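About Govano

Govano is a video game store and website in Prinham. We buy, sell and repair consoles, handhelds, controllers and games, and we publish news and buying guides for people who play on more than one system. The site started as a page of stock updates for customers. It now has its own writing staff and its own section of the business, although both sides still work out of the same building on Lambert Street.

The company was set up by Cyril Tunstall, who had spent years fixing arcade cabinets and coin machines before home consoles took over most of his work. He still runs the repair side and signs off on every guide that involves opening up a console.

What we sell

Most of what we sell is used. Customers trade in games and hardware, we check and clean what comes in, and it goes on sale in the store and on the site at the same price. We keep some 2,000 games in stock across current and older systems. The selection changes every day, so the listing online is the best place to look before making the trip.

We carry new releases too, but we don't try to stock all of them. Big launches are ordered in according to how many people have put their names down. If you want a particular edition, please reserve it. A reservation costs nothing and we hold the copy for seven days after release.

Imported games are listed separately. Each listing says which region the disc or cartridge is from, whether it will run on a console bought in the United States, and whether the text can be switched to English. Downloadable extras are often tied to the region of the game, and we note that where we know it.

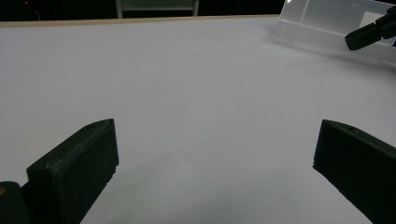
White work table, Lambert Street

Repairs

The repair shop handles stick drift, worn buttons, disc drives that won't read, HDMI ports, charging ports, fans and batteries. We do not repair televisions or phones. We look at PC graphics cards only to tell you whether the fan is the problem.

You get a quote before any work starts. If you decide against the repair, we return the item as it came in and charge the inspection fee shown on the price list. Parts we replace are yours to keep if you ask for them when you drop off.

Please back up your saves first. On most current systems that means cloud storage or an external drive, and the store can show you how. We don't need your account password to test a console and we will never ask for one. Take out any disc that will still eject, and leave charging cables at home unless the charging is what's wrong.

Repairs can be mailed in from anywhere in the lower 48 states. Print the form from the repairs page and put it in the box. A console that arrives without a form has to wait until we can match it to a customer.

What we publish

The site covers console hardware, controllers, backward compatibility, storage, subscriptions and physical releases. We write a lot about whether the things people already own will work with the thing they are planning to buy, as that is the question we are asked most at the counter.

Our controller compatibility chart is the most used page on the site. It has 1,632 entries, each one a single controller paired with a single system. An entry says whether the controller connects by cable, wirelessly or only through an adapter, and which features are lost. Rumble, motion controls and the headphone jack are the usual ones. Entries that rely on a maker's published information are marked "listed" and entries we have tried ourselves are marked "checked." A firmware update can change an entry from checked back to listed until we get to it again.

Reviews are written after finishing the game or, for games with no ending, after enough time to have a fair opinion. We state which system we played on and who paid for the copy. We do not give scores. We used to, and we dropped them when we found that most of the mail we got was about the number.

We also run a physical release calendar, updated each week. Dates come from publishers and they move. If a release date and a publisher's own page disagree, go with the publisher.

Ondutex

Ondutex is our stock and trade-in system. We had it built for the store, and it is the same system that shows trade-in values on the site. Type in a title and a platform and it gives the cash price and the store credit price for that day. Values are held for a day once you have saved a quote. The final offer depends on condition, so a scratched disc or a missing case will bring it down.

Ondutex covers games and first-party hardware. For steering wheels, fight sticks, headsets and anything boxed as a collector's edition, bring the item in or send photos through the trade-in form.

How we make money

Govano is paid for by store sales and repairs. The site carries a small amount of advertising. We do not accept payment for reviews or for a place in a buying guide, and links to our own listings are marked as such. The writers do not see the advertising bookings, and the store does not tell them what is overstocked – they have asked it not to. 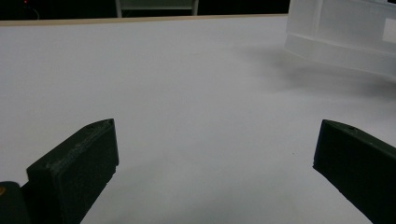 STORE AND SITE INFORMATION

Finding us

We are at 61 Lambert Street, Prinham, between the bank and the shoe repair. The repair counter is through the door at the back of the store. There is parking behind the building, reached from the alley, and a ramp at that entrance. Current hours are on the contact page, along with holiday closings.

Corrections

If something on the site is wrong, use the corrections link at the bottom of the article. Corrected articles carry a note saying what was changed. For the compatibility chart, tell us the exact model number of the controller, the console and the firmware version – without those we can't test it.

Work with us

Store openings are posted in the window and on the jobs page. We usually take on extra counter staff in October for the holiday season. Writers can pitch guides and features by email. Please send a short outline and not a finished piece, and tell us which systems you own. We pay for all published work.

Press and publishers

Review codes and announcements should go to the news desk and not to the store. We honor embargoes we have agreed to in advance. We can't return hardware samples by courier unless a prepaid label is included.

Page last updated 15/12/2025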